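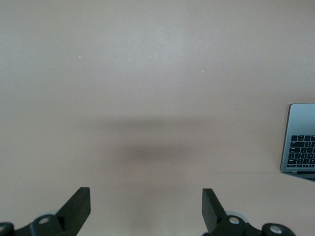
Wrist camera view, open gripper over the table, laptop to the right.

Wetton Robotics Teaching Group
Minutes of the ordinary meeting held on 25/02/2019 in the Issa Room

Present: the Chair, the Secretary, the technical lead, the safety officer, two members from the operators' section, one member from Erar. Apologies were received from the member for training materials.

1. Minutes of the previous meeting
The minutes were agreed as a correct record, subject to one change. Under item 4, "hand guiding" should read "remote control". The Secretary will correct the filed copy.

2. Matters arising
2.1 The spare cable for the hand controller has been delivered and labelled.
2.2 The request for a second key to the equipment cupboard is still with the site office. Carried forward.
2.3 The member from Erar confirmed that the loan agreement for the arm runs until the end of August. Any extension must be asked for in writing.

3. Report on demonstrations
3.1 The technical lead reported that 224 demonstrations of the cup placing task had been recorded since the work began. Of these, 40 had been set aside on review. Most of those set aside had been stopped early by the operator, and the remainder had a gap in the joint readings.
3.2 The operators' section asked whether stopped demonstrations should be deleted. The technical lead preferred to keep them in a separate folder, marked as incomplete, as they might be of use later when the group looks at how operators recover from a poor approach. This was agreed.
3.3 Members discussed the two methods now in use. Moving the arm by hand gives a smoother path near the cup, but the operator's arm often passes in front of the fixed camera. Remote control keeps the operator clear of the table, though new operators tend to move in short jerks and to close the gripper too soon. The Chair asked that the two methods be kept apart in the records and not mixed within one session.
3.4 It was agreed that remote control would be the main method for the cup task. Hand guiding will continue for the drawer task, where the operators' section finds it hard to judge the pull from the screen.

4. Start position and camera view
4.1 The meeting considered the view from the wrist camera with the gripper open above the table. Both fingertips can be seen at the bottom of the view, with a wide gap between them, and members were content that an operator could judge the opening from this view alone.
4.2 The operators' section drew attention to the soft grey shadow on the table in front of the fingers. One member said that it helped when lowering the arm, as it gave some sense of height. The technical lead warned that a shadow changes with the room lighting and that the learned behaviour might come to depend on it. After discussion it was agreed that sessions would be recorded under two lighting settings, and that the setting would be written on the session sheet.
4.3 The plain table top was thought suitable for the cup task. A proposal to lay a patterned mat was not supported. The member from Erar noted that the pale surface reflects some light in the upper part of the view and asked that this be looked at again if white cups are brought in.
4.4 The laptop at the right-hand side of the view was discussed at some length. The operators' section wished to keep it within reach, as the recording software is started and stopped from its keyboard. The safety officer was concerned about the arm travelling over it. It was agreed that the laptop would move to the side trolley once the longer cable is fitted, and that until then no demonstration should take the gripper beyond the centre line towards it.
4.5 Every demonstration is to begin with the gripper open and empty. The operator should hold the start position for 2 seconds before moving. Several recent recordings had begun with the arm already in motion, and these are difficult to line up with the others.

5. Operator training
5.1 A new operator will complete 5 practice runs with an experienced operator beside them before any of their work is recorded. Practice runs are not to be saved in the main folder.
5.2 The draft guidance sheet was received. Members asked for larger type and for the emergency stop instructions to be moved to the top of the first page. The paragraph on wrist rotation was thought unclear and will be rewritten.
5.3 Operators reported tired hands after long periods on the controller. Sessions will be limited to roughly half a morning, with a change of operator at the break.

6. Safety
6.1 No incidents were reported.
6.2 The safety officer reminded members that when the arm is guided by hand a second person must stand at the stop button throughout. The second person should not also be keeping the session sheet.
6.3 Sleeves and lanyards are to be kept clear of the finger joints. A notice to this effect will be put up beside the arm.

7. Eltix software
7.1 The trial copy of the Eltix playback tool has been installed. It allows a recorded demonstration to be run back on the arm at reduced speed. The technical lead had found it useful for checking grasps, but it does not yet read the older files.
7.2 A decision on purchase was deferred. The technical lead will prepare a short note on cost and on the work needed to convert the older files.

8. Actions
Secretary: correct the previous minutes; ask the site office again about the cupboard key.
Technical lead: create the folder for incomplete demonstrations; fit the longer cable and move the laptop; prepare the note on Eltix.
Operators' section: add method and lighting setting to the session sheet; rewrite the guidance on wrist rotation.
Safety officer: put up the notice on sleeves and lanyards.

9. Any other business
The member from Erar asked whether visitors might try the hand controller at the open afternoon. The Chair had no objection provided that recording was switched off and the arm ran at its lowest speed - the safety officer to be present throughout.

10. Next meeting
The date will be circulated by the Secretary. Items for the agenda should be sent in writing beforehand.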